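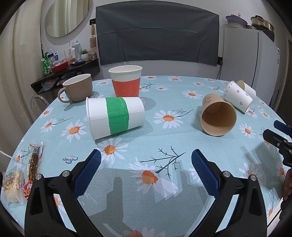 Filed under: Paper & Table / Shared Collections

Lallach Cups, version 2

README and data card

Last updated: Wednesday, October 27, 2021

Welcome to the cup folder! Lallach Cups is a growing set of written records about ordinary drinking cups, mostly paper ones, and the colors and patterns people put on them. It started as a text file of band colors I wanted to remember and got completely out of hand (in the best way). Version 2 has 76 records, over 30 of them new, and the new ones include some of my favorites.

If you like coloring cups with markers, laying a table where nothing matches, or just looking closely at small printed patterns, I think you'll have a good time in here.

What's in the folder

cups.csv: the main file, one cup or mug per row
cloths.csv: tablecloths and other surfaces, with their colors and motifs
bands.txt: notes on bands and rims, including my marker notes
tables.txt: which cups were put out together, and on which cloth
CHANGES.txt: what moved, what got renamed, what I got wrong

Everything is plain text. You can open it all in a spreadsheet or a text editor, and there's nothing to install. Spreadsheet people: the separator is a comma, and any note that has a comma in it is in double quotes.

Columns in cups.csv

name: a short nickname, lowercase, like green-band or pink-hearts
kind: paper cup, mug, or other
body: the main color of the outside
band: color and place of the band, if there is one
pattern: printed, drawn, or none
rim: color and shape, when there's something to say
handle: yes or no
note: free text, as long as you like

The rim column is new in this version and I am so glad it's here. Rims used to get buried in the notes, and a yellow rim on a pale cup changes the whole cup! Try sorting by rim sometime.

The daisy table

The first group in tables.txt is set on the daisy cloth, and it's the one I'd open first. The cloth is a pale blue-green with white daisies all over it, orange centers, and thin dark twigs running between the flowers. It's a busy cloth and I worried that patterned cups would get lost on it. They don't, they look great. The orange in the daisy centers picks up the orange-red cup, and the green band has enough punch to stand up to everything.

Rows for this table, in short form:

green-band: white paper cup, bright green band in marker around the middle
orange-half: white paper cup, broad orange-red band on the lower part, white left showing under the rim
brown-mug: ceramic, curved handle, no pattern, the only mug here
kraft: tan kraft-paper cup, small dark printed lettering
pink-hearts: white paper cup with hearts, scalloped pink line at one end
yellow-rim: small pale paper cup, plain except for the rim

For orange-half, keep an eye out for the streaks. I used to record that kind of thing as a flaw, and in version 2 I've gone back and changed those notes to "streaky," full stop. Streaky marker on a white cup is lovely, and if you go over it until it's solid you lose that.

The kraft cup is the quiet one. With its brown next to the mug's brown, it gives your eye somewhere to rest between the hearts and the bands. I left its lettering out of the name column, where it would only be confusing.

A word on lying down and standing up: position isn't a property of the cup, so it doesn't get a column in cups.csv. It goes in tables.txt with the group. On the daisy table, orange-half and brown-mug are upright and the others are on their sides, which is a nice way to see the bases and the insides too.

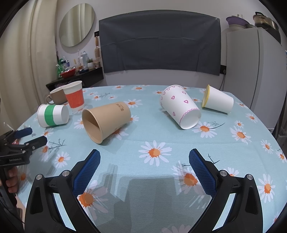

Writing down a cup of your own

New records are very welcome. Here's how I do mine.

1. Turn the cup all the way around before you write anything. Patterns love to change at the seam.
2. Name the body color in everyday words. "Tan" is good. "Desert fawn" will make me smile, but I'll change it to "tan."
3. Say where the band sits: under the rim, middle, lower part, or base.
4. Look at the rim separately, including the inside edge.
5. If you colored it yourself, put "drawn" under pattern and tell us what you used.
6. Add the cloth to cloths.csv if it isn't there yet.

If two people would pick different words for a color, put both in, with a slash. Brown-mug was "tan/taupe" for ages and I still think that was fair.

Marker notes from bands.txt

A clean band edge is easier if you rest your drawing hand on the table and turn the cup with the other. Light pressure! Paper cups flex, and the line wobbles when they do. For a lower-half band I color from the edge down to the base in short strokes, all in the same direction. Colored cups are for show, pens and pencils, paper flowers, that sort of thing. Please drink out of the plain ones.

Known gaps

Glass is missing entirely. There are very few mugs, and almost no lids. Sizes are only "small," "medium," and "large," judged by eye, so don't use this for anything where the volume matters. Blue cups are badly underrepresented and I would dearly love some.

The next version is planned for March, and I'm hoping to reach 80 records by then.

Use and credit

Copy it, print it, change it, take it to a craft afternoon. A mention of "Lallach Cups, kept by Zakhar Hladun" is appreciated but not required. Send new rows as plain text, and include a nickname for your cup.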